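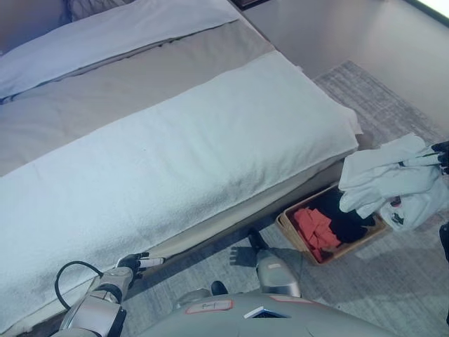 Noemi Whitlock replied: Stop using it before you change any setting. Did the right hand keep its grip after you pressed stop?

Pitatden wrote:
Yes, it stayed closed. The log gives error 3721 and then the hand does not answer for 40 seconds. Laundry program, firmware from June. 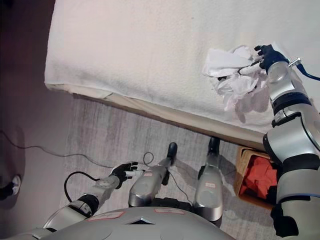
Right hand on the white cloth, left hand open.

Zellamen wrote:
I had the same error 2 times. I lowered the grip force and it went away. In my opinion it is not a safety matter. 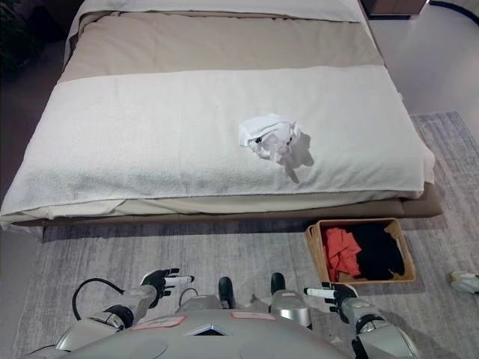

Sunita Haddad disagreed: a hand that ignores stop is a safety matter, also with soft cloth. Lower force only hides it. Please check the wrist connector first.

Pitatden wrote:
I will check it with the power off. I also worry about the cable on the rug near the feet.
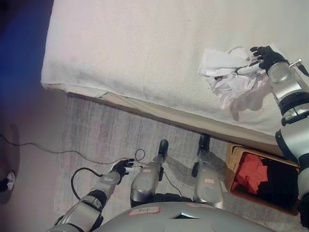

Cable on the rug, left side.

Zellamen wrote:
For the cable I agree. For the connector I am not convinced.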